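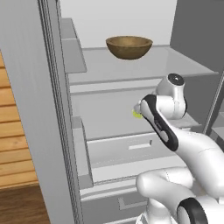
Students in the January section asked whether a unit that holds 38 °F on the door thermometer can be written up as compliant. It can, provided the reading is an air temperature and the product temperature has been taken separately. The two are recorded in different columns of the log and are not interchangeable.

Unit 4. Cold Holding and Household Refrigeration
Food Storage and Handling, Vutcombe evening program
Revised August 4, 2018

4.1 Terms

Air temperature: the temperature of the air inside the compartment, measured away from the walls and the fan outlet.
Product temperature: the temperature at the center of the food, measured with a probe.
Recovery time: the interval between closing the door and the return of the air to its set point.
Cut-in and cut-out: the temperatures at which the thermostat starts and stops the compressor. The gap between them is the differential.

4.2 Heat load

The heat a refrigerator must remove comes from four sources: conduction through the walls and gasket, air exchange when the door is opened, the food itself, and internal devices such as lamps, fans and defrost heaters. In a household unit with a sound gasket, conduction usually dominates over a full day. Air exchange dominates during meal preparation.

Cold air is denser than room air and spills out at the bottom of an upright compartment when the door opens. Warm air enters at the top to replace it. Most of the exchange is complete within the first 30 seconds, so a door held open longer than that adds less heat per second than the opening itself. A full compartment exchanges less air than an empty one and has more thermal mass, but blocked vents cancel the benefit.

The heat given up by a food as it cools is

Q = m × c × (T1 − T2)

where m is mass, c is specific heat, and T1 and T2 are the starting and final temperatures. This form applies above freezing only. For watery foods use c = 1.0 Btu/lb·°F unless a table value is given.

Worked case. A pot holding 11 lb of broth is placed in the unit at 70 °F and must reach 40 °F.
Q = 11 × 1.0 × 30 = 330 Btu
If 200 Btu/h of net cooling capacity is available to the product, the minimum time is 1.65 h. Real times are longer. The rate falls as the temperature difference falls, and the center of a deep pot lags behind the surface.

4.3 Placement

Raw meat, poultry and fish go on the lowest shelf, in a container with sides. Cooked and ready-to-eat food goes above. Door racks run warmer than the shelves and are used for condiments and drinks. Eggs stay in the carton on an interior shelf.

Solid shelves limit drips and slow vertical air movement. Wire shelves do the reverse. With solid shelves, leave a gap at the rear so return air can pass. Shallow containers cool faster than deep ones of equal volume; two inches is the working depth for stews and cooked grains.

4.4 Lab procedure

Use the Vemora probe set. The older Garg dial thermometers may be used for air readings but not for product readings.

Check each probe in ice water before use. Reject any probe that differs from 32 °F by more than 2 °F.
Place one sensor at mid-height and one in the door rack. Close the door and wait 19 minutes.
Record both. Open the door fully for 30 seconds, close it, and record every minute until the mid-height sensor returns to its first reading.
Repeat with the compartment loaded with water jugs.

Plot both runs on one set of axes. Label the recovery time on each curve and state the differential if a compressor cycle can be identified.

4.5 Reading

Flastalitz packet, sections 2 and 3. Section 4 covers absorption systems and is not tested.

Problems 1 through 6 are due at the start of Unit 5. Show units on every line.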